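vondance-sorting

Hi! I'm Geum-ok Heo and I look after this dataset at Drivus. I spent years on the returns line before I moved over to the recording side, so I'm going to write this the way I'd tell a coworker. The short version: people work a table with a gripper in each hand, and Vondance is what we train on the recordings.
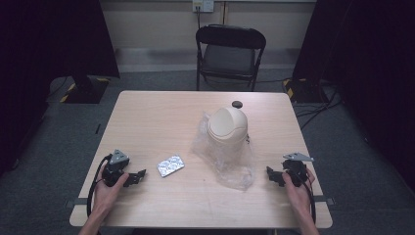

What's in it

Small-item handling at a table — a blister pack of tablets, a little swing-lid bin with its plastic bag, stuff like that. There are 300 episodes, and 22 of them are held back for testing (please don't train on those!). Each episode has a head view plus a view from each gripper.

What it changes for us

The plan is for Kuso, our packing cell, to take over the small-item sorting on the late shift. Two people from that shift now record on Fridays, and they get the same pay as on the line. Wrists get sore, so we stop after almost 100 minutes and swap. I pushed hard for that one. People asked me if they were training their own replacements, and I told them the late shift jobs are promised through July and I don't know past that. I'd want the same answer if it were me.
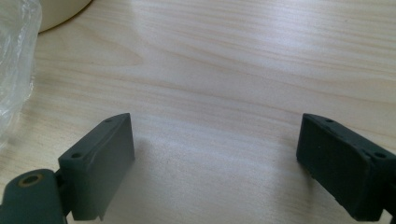
Gripper view, fingers open, plastic at upper left.

Known problems

Glare. The tabletop shines and the grain washes out in spots, so don't lean on color there. Bangash (our labeling tool) also sometimes marks an open gripper as a grasp — I fix those when I find them, but I haven't found them all.
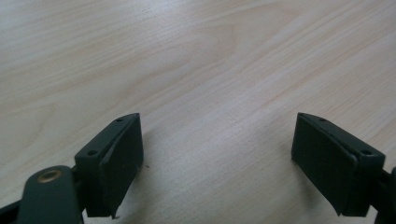
Can workers ask for their recordings to be taken out?
Anyone who recorded can, at any time and without giving a reason. Tell me or your shift lead and the episodes come out in the next version.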